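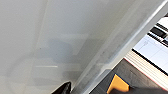 Eirini wanted to know why the robot can't just look where it's going, like she does. She asked me that on her first day at our Thursday robot club in Lasham, before she'd even taken her coat off, and I said I'd write her a proper answer. So this is it, Eirini, and everybody else can read it too.

You've got two eyes and they're up high, in your head. When you reach for a biscuit you can see the plate, the biscuit, your hand, and your brother's hand coming in from the other side. Our robot has its camera down by its gripper, which is the pinching part at the end that works like your finger and thumb. Imagine your eye was on your wrist! Try it with a cardboard tube. Hold it against your wrist, get a friend to tell you what they'd see through it, and you'll find that most of the time it's tabletop. Or wall. Or something big and pale that's much too close.

A robot doesn't know what a wall is, by the way. All the camera gives it is a huge pile of tiny coloured dots called pixels. If we shrink a picture until it's 400 dots across and 300 dots down, that's still an awful lot of dots, and each one is only a few numbers saying how much red, green and blue is in it. A grey dot on its own could be part of a shadow or part of an elephant. The robot needs lots of dots together before it can make a guess.

So what do we do about it? We look for edges. An edge is a place where the dots change suddenly, say from very light to very dark. Nektarios wrote the bit of our program that hunts for them (it took him ages and he got quite cross with it) and then Makis wrote the bit that looks for strong colours. Orange is brilliant for this. If you want a robot to find something, orange is much easier than grey on grey.

Shadows are a pain. A shadow has an edge as well, only it's a fuzzy one, and our program used to think fuzzy edges were things you could pick up. It tried to grab a shadow nearly 80 times one afternoon and I laughed so much I had to sit on the floor. Now we tell it to ignore edges that are too soft. Shiny streaks fool it too, so if it's sunny we pull the blind down.

Our big day is in March, when we go to Trikville for the Ernano Cup. Each team gets 5 minutes for its robot to find a block, pick it up and put it in a tray, and you aren't allowed to touch anything once it's started. You just have to stand there with your hands behind your back. I'm terrible at that.

If you want to have a go at home you don't need a robot. Get somebody to put a few toys on the floor, shut one eye, and look through your tube from very close up. No moving back! Say what you think each thing is before you touch it. Ingrid thought her own slipper was a loaf of bread.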